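Chapter 4
Chores Are Hard

I made my bed this morning in less time than it takes to boil an egg, and I wasn't even awake yet. So why can't I buy a machine that does it for me? People were asking me that back in 1980!
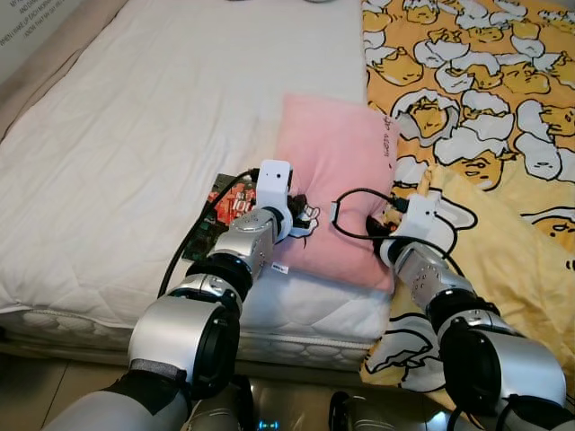 Part of the trouble is cloth. A car door has the same shape every time you pick it up, but a pillow sags wherever you grab it (and blankets are worse). We'll start with grip, then get to folding, where my old Zatska arm and I spent a very long May.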